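Rails, Corners and Cables: A Talk With the Frame Builder at Landus

The shop at Landus opens at seven, and by half past there is usually somebody cutting aluminum. The company builds benches, stands and open frames out of slotted aluminum rail, mostly for small labs and repair shops in and near Senau. We spoke with the woman who has run the frame bench since the company moved to its current building on Nogueira Street. She asked that her name be left out, as she does with anything that goes online.

She came to the work from cabinetmaking. For the first year she disliked the rail.

"It felt like cheating," she said. "In wood you think about the joint for a long time. You cut it once and it's either right or you're starting again. With this you put in a bracket, you put in a nut, you tighten it, and if it's wrong you loosen it. I thought, well, where's the skill?"

She found it in getting things square. A frame that is out by a little at the bottom corner will be out by a lot at the top, and the slots make it easy to fool yourself, she said. Everything slides, so everything looks as if it fits.

"People tighten as they go. They do one corner all the way, then the next corner all the way, and by the fourth one they're leaning on it with their knee. You leave it all loose. Finger tight. Then you put it on a flat surface, check your diagonals, and tighten going back and forth across the frame."

Her own flat surface is a slab of granite bought from a closed-down countertop business. It takes four people to move, and it has been moved twice.

The most common order is a low rectangular base with uprights at the corners. Customers bolt whatever they need to it, then come back some months later wanting another rail across the middle. She keeps a drawing of every frame that leaves the shop, and last August she finally gave them all numbers. There were 733.

"I should have done it at ten," she said. "I had them in folders by customer, and then customers merged, or they changed what they called themselves. One fellow phoned and said he wanted the same as last time, and he had three last times."

Cutting is done on a cold saw with a stop. She will not cut rail with a hand-held grinder, and she has turned down repair jobs where somebody else did. The burr gets into the slot and the nut won't slide past it. Every cut end is filed and then wiped down, and the inside of the slot gets a pass with a small brush.

We asked about the part of the job she likes least.

"Cables," she said right away. "I don't even put most of them in. I build the frame, it goes out clean, and I go back in a month and it's like something has been nesting in there."

She does go back. Landus offers a second visit with each frame, and the crew uses it to retighten the corners and look over how the customer has been using the thing. That second visit is where most of her opinions about cables come from. A frame with open sides gives a cable every chance to wander. It will go over a rail, under the next one, down to the floor and back up, and if there is spare length it ends up in loops on whatever is nearest.

"Thin ones are the worst. A thick cable has some will of its own, it holds a curve. The thin black ones just pile up. And they're all black, so you can't follow one with your eye. You have to pull on it and see what moves."

Her method starts with unplugging nothing. She labels both ends of every cable while it is still connected, using cloth tape and a marker, and writes the same number on each end. Only then does she ask the customer to shut things down so she can pull cables out one by one. On one job last year she labeled 81 of them before lunch. The customer had guessed they had thirty.

After that she sorts by where they need to go. Cables that stay still are run along the outside face of the rail and held in the slot with clips that twist in by hand. Anything that has to move with a part gets its own path and a fixed point at each end, with the slack in between. She does not like to mix the two.

"If you tie a moving one to a still one, you've made two moving ones," she said. "And then something rubs."

She uses hook-and-loop straps for nearly everything. Zip ties are kept in a drawer for jobs that are never going to change, and she could think of one such job. The trouble with zip ties is the trimming. The cut tail is sharp, and she showed us a line across the back of her hand from reaching into a frame somebody else had finished.

For a while the shop sold a plastic cover strip called Wonder that snapped into the slot and hid small wires behind it. She liked how it looked. The customers did too, for a few weeks, until they had to get a wire out. Most of the strips she sees now have been pulled off and are lying beside the frame. There is still a box of 200 under her bench, and she gives them away to anyone who asks.

Floors come into it as well. Many of the rooms she works in have carpet tile or thin matting, and a frame without proper feet will settle into it unevenly. She fits leveling feet with a wide pad and checks them again on the second visit. Tape lines on the floor help to show where a frame should sit and where people should walk, she said, though the tape has to go down before the cables do. She has seen plenty of tape put down on top of a cord.

"Then you've got a bump with a stripe on it."

She does not think a frame has to look finished. Several of her regular customers rearrange theirs every Monday, and she would sooner see that than a tidy one that makes people afraid to touch it. What she asks is that somebody be able to reach every corner bracket with a hex key without having to lift a bundle of wire out of the way first. Corners work loose, slowly, and if they are buried they don't get checked.

"I tell them to keep a hand's width clear at each corner. That's the whole instruction sheet, more or less - the rest of it is which way up."

She now has an apprentice two days a week, and the first thing she had him do was take a finished frame completely apart and put every nut, bolt and bracket into trays. It took him most of a morning. Then she had him build it again from her drawing, and he came and told her the drawing was missing a rail.

"He was right," she said. "It had been missing for four years. We'd sold that one six times, and I'd been putting the rail in from memory."

The drawing has been corrected. The frame went out to a customer in Senau the same week, and the second visit is already in her book. 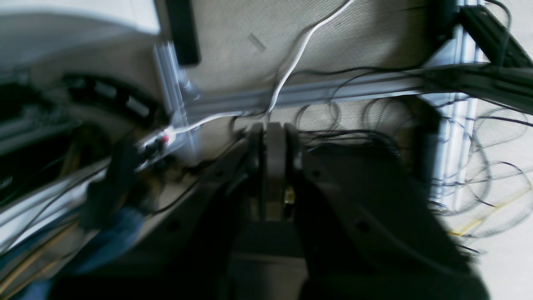

Do the corner brackets need to be retightened after the second visit?

Check them with a hex key every few months, and again any time the frame has been moved or a rail has been added. If one corner has come loose, check the diagonals before tightening it.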